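Gelside Residents Board > Local News and Courts
Topic: Magistrates court, the Kaimal builder case

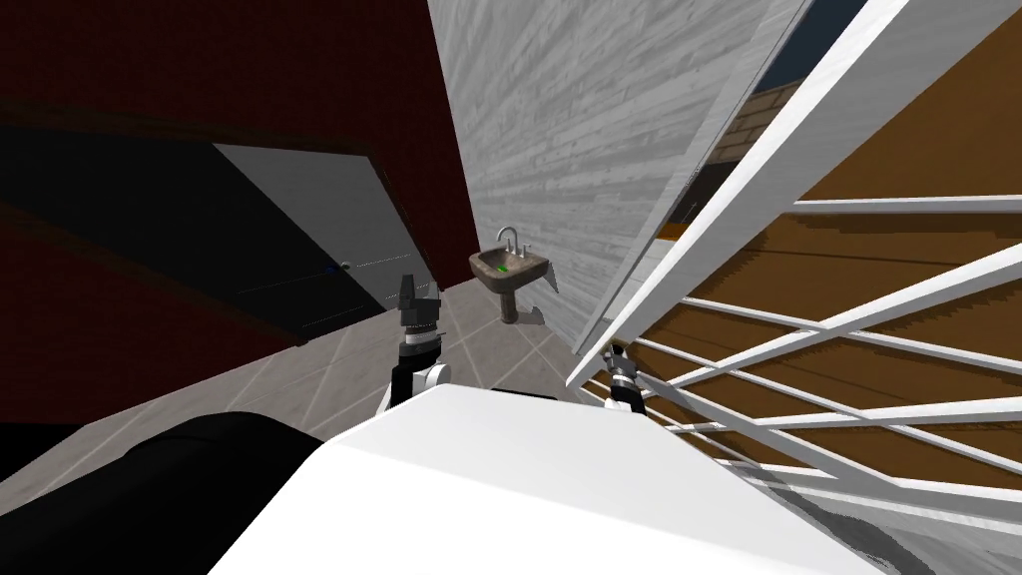 Post 1
kaiwen_su
Did anyone else go along to the Kaimal hearing this morning? I sat at the back for the whole thing and I'm still cross. For those who missed it, he took deposits for bathroom jobs and never turned up to do the work. He pleaded guilty to fraud and walked out with a community order, 200 hours unpaid work, plus compensation to pay. My aunt was one of the 14 who paid him and she was in bits outside afterwards.

Post 2
Khurram K
200 hours! You'd get more grief for a parking ticket. Did he say sorry at least?

Post 3
kaiwen_su
His solicitor said it for him. He looked at his shoes.

Post 4
bala_sastry
I'm going to be unpopular here but I don't think it's a bad result. If you lock him up he earns nothing, and then your aunt gets nothing. At least this way there's a chance of the money coming back. I was clerk at a court for years (not this one) and I've seen people go inside owing thousands and the victims never saw a penny of it.

Post 5
Khurram K
With respect Bala, "a chance" is doing a lot of work there. What's he paying, a tenner a week? She'll be 90.

Post 6
bala_sastry
Could be small instalments, yes. It depends on his means. But the court collects it and can have him back in if he stops paying. Kaiwen, did they give a figure?

Post 7
kaiwen_su
They did but I didn't catch it, the bloke next to me was coughing. I'll ask my aunt, she'll get a letter I think?

Post 8
KavithaU
She should do. If nothing comes in the next 2 weeks tell her to ring the court office and have the case number handy. Also did she pay by card? A friend of mine lost her deposit to a kitchen firm and got it back through her card company, nothing to do with the court at all. Took till August but she got every bit.

Post 9
kaiwen_su
Bank transfer :( He told everybody the card machine was broken.

Post 10
KavithaU
Oh the poor thing. Still worth ringing the bank and asking for their fraud team, and mention he's been convicted.

Post 11
Mohandas Iyer
Moderator here. Fine to discuss what was said in open court, but I've taken down a post giving his home address. Please don't put it back up. His family live there too and they haven't been charged with anything.

Post 12
Khurram K
That was me, fair enough. I was angry. Still think he should have gone down though.

Post 13
kaiwen_su
Rang my aunt. She's going to try the bank tomorrow, and I'll sit with her while she does it. Thanks Kavitha x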